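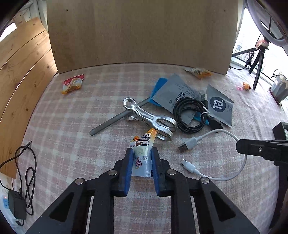 Household Systems, Unit 3: The Drawer
Notes to accompany the lecture. Instructor: Lempi Kauppinen

Every home has a place where objects go when the owner has stopped making decisions. A coffee sachet ends up beside a USB cable, and a chrome tool shaped like a bottle opener on top of a metal rod that must belong to something. In this course we call it a mixed deposit. Your families call it "the drawer" and would like you to stop asking about it.

Terms for this unit

Live item: used in the last month by a person who can be named.
Sleeper: works, has no current job. Most cables are sleepers.
Orphan: part of a larger thing. The larger thing is at large.
Paper: instructions, packets, cards. Paper breeds, so deal with it last or you will read it all afternoon.

Procedure

Empty everything onto a cloth. Sort by term first, and only then by type. People who begin by type produce a lovely row of cables and go to lunch.

Cables get plugged in before anyone forms an opinion. Check both ends; a cable with USB-A at one end and USB-C at the other is still in demand and should not be thrown out in a fit of virtue. Keep the twist ties.

Single-serve food goes back to the kitchen or in the trash. Mingxuan Tang's survey of the Grikholm apartments logged 1,209 loose items in drawers, and the sachets had generally outlived the kettle.

Orphans go in an envelope marked November. If it is still sealed in November, you know what to do, and you won't do it.

For next time

Sort one drawer at home, 10 items minimum, and bring your tally by term. Read the Koskela chapter on hooks. Arguments that a sleeper is "basically live" will be heard after class – briefly.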